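Hileck Bench Rules: README for the desktop teardown set

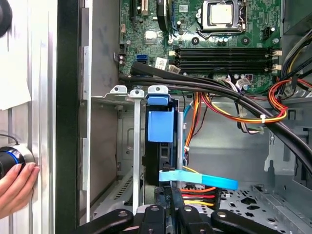 Photo: wrist camera, Hileck bench. Credit: Lamai Sitthichai / Prarkulent.

Status: working draft, revised in November. Maintainer: Tia Crabtree. Read this before you load anything.

What this is

A set of 453 episodes of a robot arm working on desktop computers with the side panel off, plus the bench rules that were in force during recording. The rules are in rules.txt. The episodes are in the folders named after the task. Most people who ask for this set want the episodes. I think the rules are the more useful half, and I also think they are weaker than they look on paper, so this file spends its time on them.

What the work looks like

Cables are most of the problem. In the picture at the top, thick black cables cross the case on a diagonal, with a zip-tied bundle of orange, yellow and red wires under them, and the hard drive sits in its blue carrier with the fingers of the gripper just below. The processor socket is open and the CPU has no cooler on it. The memory slots are empty. A person's hand is in the work area too, at the lower left. Keep that view in mind when you read rule 4.

The rules, with comments

1. Mains lead out of the wall before the case goes on the bench. Good rule. It is checked by a tick box, and a tick box is filled in by whoever is in a hurry.

2. Wait 60 seconds after unplugging. Lionel Parsons asked where the number came from and I couldn't tell him. It was in the Tunstall checklist we copied. Treat it as a habit with a number attached.

3. Grip force capped at 20 newtons for any task inside a case. The cap lives in software. We have no independent check on it, and a setting in a config file is a poor thing to call a safety limit.

4. Hands may enter the work area only when the arm is in hold. "Hold" means the controller is commanding zero motion. It does not mean the motors are off. Earlier drafts called this a "safe state" and I took the phrase out. If you reuse these rules with a bigger arm, do not reuse this one.

5. Pull on carriers, tabs and plug bodies, never on wires. Easy to write. The policy doesn't read it, so in practice this is a rule for the person labeling episodes, who marks a violation after the fact.

6. Open sockets are off limits to the fingers. Enforced by a keep-out box set by hand for each case. Two labelers disagreed on how wide to make it, and both widths are in the data. See keepout_version in the metadata.

7. Second person within reach of the stop button. Liam Dobson reviewed the logs and found the second name missing in 2 of the folders. Those folders are still included and are flagged.

On standards

People keep asking whether this set is "compliant." With what? We read the published material on collaborative robots and borrowed some wording from it. Nobody outside the team has audited the bench. There is a risk assessment, written by Chutima Thepsuriya, and it covers this bench with this arm and nothing else. Please don't cite this README as evidence that your own setup is safe – it isn't even strong evidence about ours.

Labels

success: the part named in the task ended up where the task said. It says nothing about damage.
violation: rule number, or blank. Blank means no labeler saw one.
hold_entry: a hand entered during hold. Blank before the Oltine logger was added, so do not read blanks there as "no."

Known gaps

No laptops. No servers. No powered machines, and none are planned. Lighting was never measured. Nobody has tested whether a model trained with the violation labels breaks fewer rules than one trained without them – I'd like to see that result before anyone puts it on a slide.

Changes to the rules go through Tia. Send the rule number, what happened, and the episode ID.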